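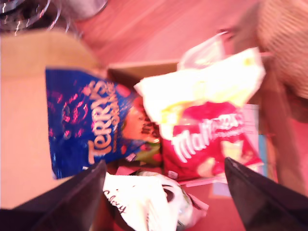
Leonie Grimshaw thinks the planner should stop asking for one best grasp and hand the controller a ranked list, so that when the first one is rejected by the collision check we don't go all the way back to segmentation. She put this in the review comments on the Tultula branch and I have come round to it.

24/09/2022, grasp planner, sweets box

Same task as before: open cardboard box, mixed bags and wrappers, pick one item, lift clear of the rim. Tultula branch with the new candidate scoring switched on.

Changed the interface first. The planner now returns up to 6 candidates, sorted, each with its own approach vector and jaw opening. The controller works down the list and only calls for a new segmentation when the list is empty or the mask is older than 125 ms at the time of the check. The old code replanned on every rejection, and most of the time went there.

Two bugs came out of this straight away.

1. The candidates were sorted before the box walls were added to the collision model, so a grasp with its approach through a flap could sit at the top. Moved the sort to after the wall check. The flaps are now separate planes with their own angle. Before, they were treated as part of the wall and the model had them standing upright. On this box they are folded outward.

2. Jaw opening was clamped twice, once in the planner and once in the driver, with different limits. Removed the planner one. Driver limit stands.

Segmentation is still the weak part. A big bag with a lot of print on it, such as the blue Terry's one, comes back as two or three masks, and the planner then proposes a grasp on the lettering as if it were an item. Merging masks by depth helps on stiff packets and does harm on crumpled plastic, where the folds give a depth step inside one bag.
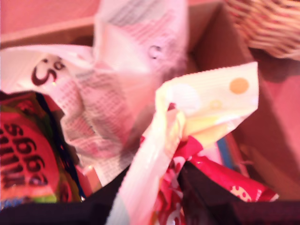
Tried the merge threshold at 11 mm and at 24 mm. At 24 the split bags mostly join up, but neighbours that overlap get joined as well, and the grasp lands on the seam between them. At 11 the seams are respected and the splits come back. Left it at 11 for now. A wrong split costs us a poor grasp, a wrong join can drag two things out at once.

Maxine Pomare suggests scoring each candidate against all the masks it touches and taking points off if there is more than one. Cheap to add, the overlap is already computed in the collision step. Will do that before touching the threshold again.

To do:
- overlap penalty, as above
- log the index of the candidate that was used, at present we only log the pose
- controller should drop the remaining candidates after any contact, the contents will have shifted
- unit test for flap planes, one flap in and one flap out
- ask Leonie if the list length should be in the config file or fixed

Branch pushed, not merged.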